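Two-arm robot on the towel folding job, who else has one?

lintpicker40
Posted 11 February 2018

We got our first one at the Brurdale site back in August and I've been meaning to write this up ever since.
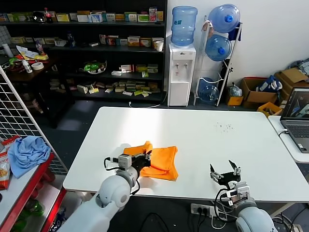 So my job used to be folding, all shift, and now it's mostly keeping the Juvo fed and fixing what it drops. It grabs a cloth by one edge, thinks about it, grabs again... My hands feel great, I'll give it that! But I used to stand across from two other people and talk all day, and now one of them is on the night crew and the other went to shipping. I didn't expect to miss the yapping as much as I do. Anybody else going through this?

presser_258
Yep, Cermont plant here. Ours does flat stuff only and it's slow as molasses on anything bunched up. Management told us 1000 pieces a shift. We have never seen 1000 pieces a shift. What changed for me is the blame, when the count is short they come ask me and not the robot lol

Sokol_fan
I'll take the other side. I did folding for years and my wrists are shot. If a machine wants that job it can have it. I got moved up to running two stations and they bumped my pay (not a lot, but still). You're all acting like folding was fun.

lintpicker40
Never said fun! I said I had company. And we didn't get a bump, we got a one page handout and a guy on the phone.

presser_258
Same, no bump. Sokol_fan you got lucky with your boss, that's all that is.

Sokol_fan
Maybe so. I asked for it in writing before I agreed to the training though. Did either of you ask?

lintpicker40
...no. Our lead made it sound like it was already decided. I might bring it up at the next review.

dryer_door_2179
Ask now, don't wait for the review. Also get them to put a stool at the station if you're mostly watching it. Took us weeks to get one and the standing around is harder on my back than the folding ever was.

presser_258
Wait, you guys got a stool?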